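Hand for a tabletop pick-and-place setup: how do I split the budget?

Asked by mapleforks, 2025-12-15

I've been put in charge of the equipment list for our little manipulation project and I'm going in circles. We already have use of an arm with a humanoid hand, and the work is pick-and-place into a plastic bin, mostly soft or odd-shaped stuff. I have to hand in a plan for our own station in January. The Kindon hand everyone recommends would leave me $855 for everything else (table, bin, objects, cable management, spares). The simpler Landent gripper leaves a lot more, but I'm nervous about it on plush.
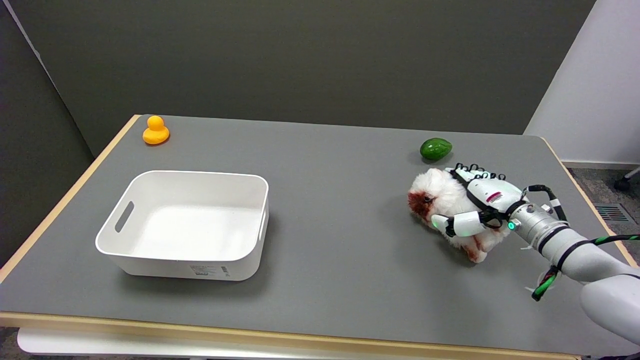
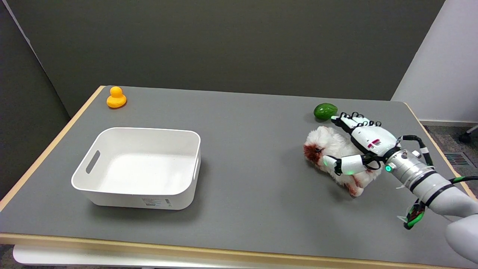
The kind of work I'm buying for: hand at the plush toy, avocado and duck on the table, bin empty.

Do I really need fingers for this? And what am I forgetting on the list?

3 answers

Philomena Issahaku
I did this exact exercise last year, so here goes! For plush, a two-finger gripper is fine most of the time – it squishes, you lift, done. Avocados are where I'd want fingers, or at least soft pads, because hard jaws bruise them and then you're buying avocados every week (ask me how I know). My pads were a Stastach set at $241 and I'd put a second set straight on the list. Then cables. See how that green and black bundle hangs down under the arm in your pictures? Mine hung like that too and kept dragging things across the table, so I'd price a proper sleeve and some clips now. Keep the bin cheap and buy several of the same one, so a cracked one doesn't change your setup.

grubb_t
just get the hand, you'll want it later anyway

ottoline77
I'd go the other way from grubb_t. If the borrowed arm stays available, start with the gripper and hold the difference back until you know which objects fail. We spent $539 on a Kostiuk table frame before we'd settled how far the arm had to reach, and it was too deep by a hand's width. Tape out the footprint on the floor first – include the arm base and somewhere for a person to sit. Also ask both sellers what a replacement finger costs and how long it takes to ship. I only got a straight answer from one of them.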